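Right, thread time. I have been putting off the shopping bag situation since February and I've finally got the table clear enough to deal with it, so you're all coming with me. Mute now if you don't care about tote bags (I won't be offended, well, a bit).

Background for newcomers: we moved to Tremeck at the start of the year and the little shop here is a ten minute walk, uphill on the way home of course. So everything we buy comes back on somebody's shoulder. We own far too many bags and I can never find a good one.

I've got a drawer at home that is just bags inside bags. You pull one out and four others come with it, like those scarves up a magician's sleeve. Last week I pulled one out and a receipt from the old house fell on my foot.

So the plan is very simple. One basket for the bits of shopping that live together, one bag per person on the hook by the door, and the rest go to the charity shop in Kollilano next time we're over there. I have told the family. The family said "ok" in that voice.

First job was the basket and my favourite tote, side by side on the table so I could work out what goes in what! 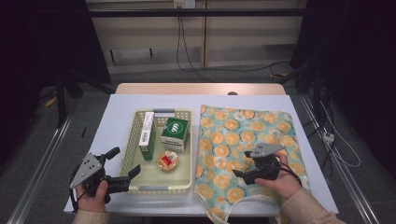
Basket on the left, sunny bag on the right. I love this bag an unreasonable amount.

The basket is one of those plasticky ones with holes all over and handles that come up at either end. Pale greeny yellow, goes with nothing in the house, but you can rinse it under the tap and it's dry in no time, so it stays.

I tried a posh woven one from Pilomia before this. Lovely to look at and it shed little bits of itself into everything. Crumbs, basically. I was finding basket in the butter. It's gone to live in the shed with the plant pots where it can crumble in peace.

My rule for the basket is tall things at the back, anything round with a lid at the front where I can see what's in it. I've had too many tubs go off because they were hiding behind a box of something. If it's got a clear lid it gets the front row, end of.

Someone asked last time why I don't just leave it all in the carrier and put the carrier in the cupboard. I did that for years! You end up with a cupboard full of slumped bags and you buy a second box of everything because you can't see the first.

Anyway, the bag. It's the sort of print I'd never wear (I'm a navy jumper person through and through) but for carrying potatoes I want it LOUD. Oranges all over it, pale blue behind, flowers if you look properly. And I only noticed the writing after we'd had it for ages.

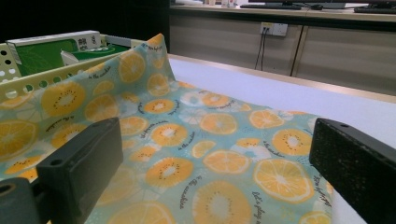

"let's play in the sunshine". Don't mind if I do.

The words go wiggling in between the fruit, so you get bits of it all over. I've been carrying this round the shop in the sideways rain reading "in the sunshine" off my own elbow.

There's a debate in our house about whether they're all oranges. The yellow ones are lemons if you ask me, but the ones with the ring of little black seeds look more like kiwis that have been coloured in wrong. My other half says it's "just fruit". No imagination.

Folding! This is what I wanted to talk about and I've wandered off as usual. There are two schools: the triangle people, who fold it like a samosa and tuck the end in, and the flat people, who do thirds and then thirds again. I was raised flat. I've tried triangles and I get a sad lump.

What works for me: lay it out flat with the straps hanging towards you, smooth it from the middle outwards, then flip the straps up on top so they end up inside. Sides in, bottom up, done. If you leave the straps till last they flop out and the whole thing undoes itself in the drawer.

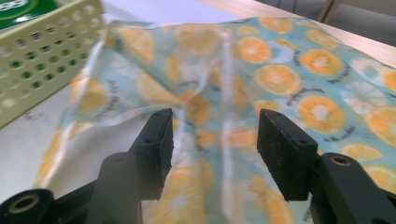 The other thing is to pick it up properly and give it a shake before you start. There is always something in the bottom. Onion skin, usually. Once it was a whole bread roll, and we will not be discussing how long it had been there.

Washing, as I know I'll get asked: cool wash, inside out, hang it by the bottom hem so the straps don't stretch. I did one on hot once and it came out the size of a lunch bag. Cute, but no good for a cabbage.

And for the person who messaged about buying a proper bag organiser for the drawer, I did look. Ramalho do one with slots and it's 20 quid. For somewhere to put free bags! I've cut up a cereal box and stood it in the drawer, and that'll do me.

Current count of bags in the "keep" pile is 6, which is already more than one each, and I can feel myself making excuses for another. It's got a heron on it. I can't give away a heron.

Right, kettle's on. Triangle people, you may make your case in the replies, but please be gentle, and if anybody has a way of getting turmeric out of a cotton strap I'd really love to hear it.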